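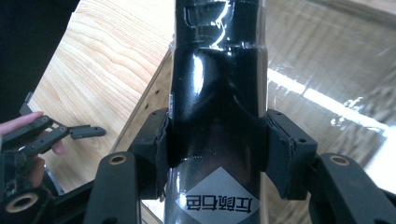
# Receiving and Shelving Bottled and Boxed Goods

Jimbridge Stores, Receiving Room
Prepared by Traian Cârstea. Revised March.

These instructions apply to all staff who unpack, check and shelve glossy bottles and film-wrapped boxes at the Jimbridge site. They replace the single-page notice formerly posted beside the Llewellyn shelving. Staff at other sites should follow their own local instructions until told otherwise.

## Before you begin

Clear the receiving table of paperwork, tape and cutting tools. Wipe the wood with a dry cloth along the grain. Do not use spray polish. Polish leaves a film that transfers to the base of a bottle and makes it slide on the shelf.

You will need:

- a dry, lint-free cloth
- a second cloth, slightly damp, for marks that do not lift
- the delivery sheet, Form 151
- a soft pencil
- removable shelf tags

Deliveries accepted after 4 p.m. are left sealed and unpacked the next working day.

## Unpacking a bottle

1. Open the carton from the top and fold all flaps back fully.
2. Lift the bottle by the body, below the shoulder. Bottles must not be lifted by the neck, where thin plastic film can shift under the hand.
3. Stand the bottle upright on the bare table, away from the edge.
4. Leave any film around the neck in place. If it is torn, enter "film torn" on Form 151 and continue.
5. Look for the label and compare it with the delivery sheet. Where the label is in Chinese, match the characters one by one against the printed sheet. Do not copy a label by hand from memory.
6. Turn the bottle so that the label faces you before reading it. A label read upside down is the most frequent cause of wrong entries in our records.

## Checking a dark, glossy surface

Black and other dark glossy finishes are difficult to inspect under the ceiling lights. Reflections can hide a scratch, and they can also be mistaken for one. Turn the bottle slowly through one full rotation. A reflection will stay where it is as the bottle turns, and a mark will travel with the surface.

Pale marks should first be wiped once with the dry cloth. If they remain, use the damp cloth, then dry the area at once. Marks that remain after both steps are entered on the form as "surface marks," with a note of their position: shoulder, body or base. Do not rub the label at any time.

## Placing a box on the table

Boxes with a glossy or wrinkled covering are handled separately from bottles. Set the box down flat toward the far side of the table and keep the space in front of it open for the next item. Lower it evenly; a box that lands on one corner is likely to be dented and may mark the wood.

Run a finger along the lower rim and each corner. Raised spots, dents and loose covering are entered on Form 151. Slots and other openings should be looked at but not probed with the pencil or any other tool.
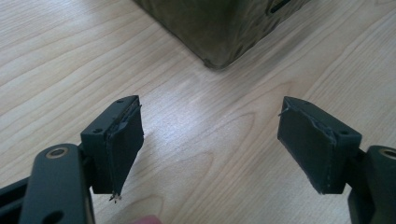

*Dark olive-brown box at the far side of the table, with the wood in front left clear.*

## Shelving

Bottles are placed on the lower Llewellyn shelves, labels facing outward, with a finger's width between them. Boxes are placed on the upper shelves and are not stacked. Fix the shelf tag to the shelf edge and never to the item itself, as the adhesive can lift a glossy finish.

Items ordered for Rurier or Nivance are kept on the end bay and tagged in pencil with the name of the recipient. They may be released only against a signed sheet.

## Completing the record

Sign each line of Form 151 as the item is shelved. Completed forms go in the gray tray and are collected on Monday. Replacement forms are ordered in packs of 200; please inform the office when the last pack is opened.

Questions concerning these instructions should be directed to Traian Cârstea at the receiving desk.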